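March 18, 2006

Came in on a Saturday because I wanted the quiet, and because the Jelari folders have been bothering me since January. When we moved benches, all the trial printouts went into one box in whatever order they came off the shelf, and I kept telling Uyên I would get to it. So, tea first, then the box.

The box held 133 sheets once I had taken out the blank ones and the lunch menus (why did we keep the lunch menus?). I started at the bench, ran out of bench almost at once, and moved down to the floor, which is kinder to paper than it is to knees. First pass by project only: Wudex, Bistard, Jelari, and a pile for things I couldn't place. Second pass by run number. The Bistard set went quickly – Esben writes the run in the top corner every time, bless him. Mine are the bad ones.

Nineteen sheets have no run number at all. I've clipped them together and put them in the top tray, and I would be so grateful if everybody could look through them before they go any further.
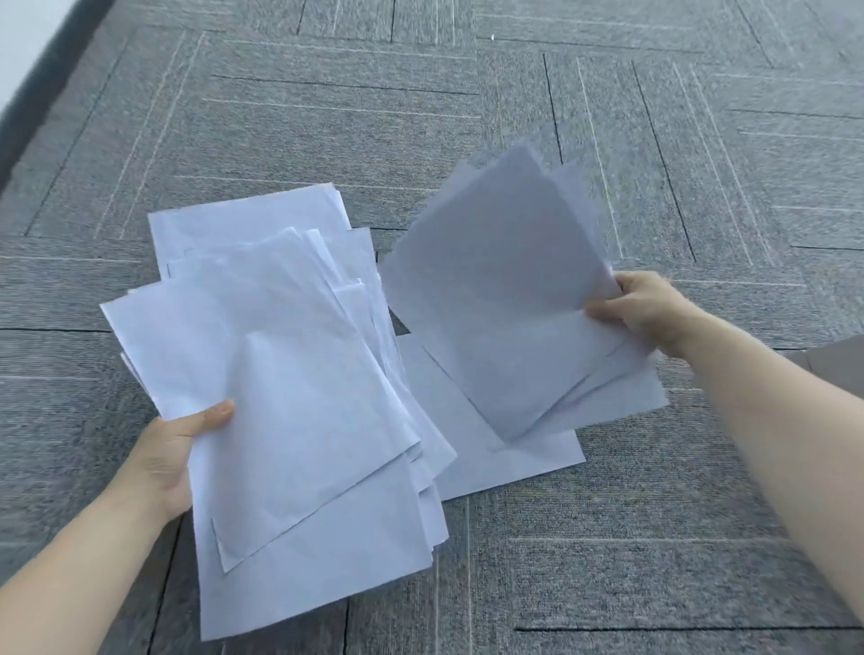
Notebook 6, p. 60

Knocking the edges straight takes longer than you'd think when corners have been folded over. I flattened the worst of them by hand and left the rest under the big Okafor catalog for the weekend. Still to do: new labels for the folders, and find the second half of the Wudex humidity runs, which I am sure I saw somewhere by the window.

Comments

Esben Oddsson: Four of the unnumbered ones are mine after all. Sorry! Fixed in pencil.

Uyên Từ: The Wudex pages are in my drawer, I took them home to copy and forgot. Please keep the menus, the dumpling place is on one.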